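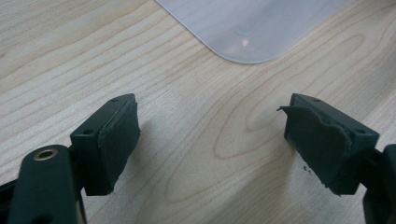
Podelwood Readers > Fantasy > Series talk

Thread: Does The Salt Warden need a third book?

kmtsuji
Finished book two last night. The regent is dead, the river towns have their charter back, and Oda goes home. I thought that was the end, and now Higuchi lists a third one for May. Does anyone want it? I'm asking as someone who liked both.

marshlight28
I want it. Oda goes home to a house her brother sold. You can't leave that sitting there.

Posted 20 February 2026
penny_dray
The brother thing is two pages. It isn't a plot. Amano wrote a good ending and I'd have been happy to stop. The charter chapter is the best in the series.

kmtsuji
I agree on the charter chapter. The brother bothered me less, I figured she knew.

marshlight28
She didn't know. Chapter 40, she still has the key on her when she gets to the door.

penny_dray
She has the key because she always has the key. It's in book one too, when she's in the cells.

tollhouse
I'm halfway through book two so I'm skipping most of this. Is the middle slow for everyone? I have been on the barge for what feels like 7 chapters.

kmtsuji
It picks up when they reach Bronstead. Keep going.

penny_dray
I liked the barge. It's the only time the pilot gets to talk, and you need that for later.

tollhouse
OK. I'll give it the weekend.

m_makokha
My worry with a third book is the warden magic. In book one it costs her something each time. By the end of book two she uses it to dry a coat. If book three opens with a bigger enemy, it will have to get bigger again, and I don't enjoy that kind of book.

marshlight28
The coat was a joke between her and the pilot.

m_makokha
I know it was a joke. She still paid nothing for it.

kmtsuji
Does anyone know if the audiobook will have the same reader? Mateos did the first 2 and I'd rather wait for him than read it in print.

tollhouse
The Plustora page has no reader listed yet. Preorder is open for the hardcover only.

penny_dray
I'll get it from the library. If the brother turns out to be the villain I'm not finishing it.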